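On Keeping a Household Inventory After a Move

The relocation from Hadside to Astau was completed in July, and I have since received several requests from readers for an account of how the household records were kept. The present entry is intended to answer those requests. It concerns the inventory itself, the method by which it was drawn up, and the changes I would recommend to any person who expects to move within the next year.

The inventory was begun 6 weeks before the move. It was my original intention to list every item in the house, room by room, with a short note of its condition and its expected place in the new residence. This plan was sound in principle but proved too detailed for the kitchen and the storage closet, where small articles of little value took up most of the available time. By the end of the first evening the list stood at 700 lines, and the upper floor had not yet been opened. 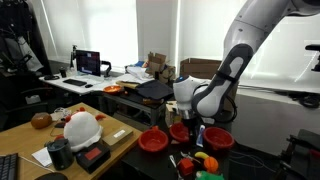

A revised method was therefore adopted. Items were grouped by use, and each group was given a single line and a single box number. Cooking, washing, repair, paper records, bedding and clothing were treated as separate groups. Articles that belonged to none of these were placed in a general group, which was allowed no more than two boxes. The limit was strict and was observed, with one exception for the sewing machine.

Box numbers were written on two adjoining sides of each box and never on the lid. Boxes are stacked, and a number on the lid cannot be read once another box has been placed above it. The same number was entered in a bound notebook. A spreadsheet was also kept, but the notebook was the record of authority, and any difference between the two was settled in its favor. I would advise readers against keeping two records unless they decide in advance which one is to be trusted.

The carrier engaged for the move was Cetier. Its office supplied a printed form with space for 40 entries, and the revised list fit on that form with a few lines to spare. The form asked for a declared value for each entry. I had not prepared these figures and was obliged to supply them on the morning of collection, while the truck stood at the curb. Declared values should be settled well ahead of time, preferably with receipts at hand. Several of mine were too low, and the bookcase in particular was entered at a sum that would not have replaced one of its shelves.

On the question of what should be discarded, my position has changed. I formerly held that a move was the proper occasion for disposing of unused goods. I now believe that such decisions are better made in an ordinary month, when there is no deadline and no tape on the floor. Three items given away in the final week have already been replaced at my own expense – a step stool, a colander and a desk lamp of good quality.

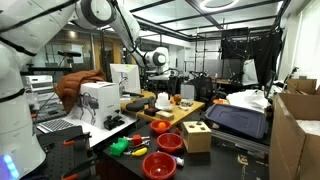 Deliveries to the new address began at 8 in the morning and were finished before lunch. Each box was checked against the notebook at the front door and sent to the room named beside its number. Two boxes were reported missing. Both were later found in the hall closet, where they had been set down behind the coats, and the claim was withdrawn the same afternoon.

Unpacking proceeded more slowly than the schedule allowed. The kitchen was given priority, followed by bedding and then by paper records. The repair group should have been opened first, as the bed frames could not be put together without the tools it contained, and the first night was accordingly spent on mattresses placed on the floor. A small bag holding a screwdriver, a hex key set and a utility knife will travel with me on any future occasion.

The notebook remains in use. It now serves as a register of household goods and is reviewed twice a year, when the entries for clothing and bedding are brought up to date. Readers who asked about the make may wish to know that it is a Dinu, ruled, with numbered pages. The numbered pages have been of real value. The pen loop came away in the second week.

A further entry will deal with the transfer of utilities and mail, including the water account at Hadside, which is still open at the time of writing.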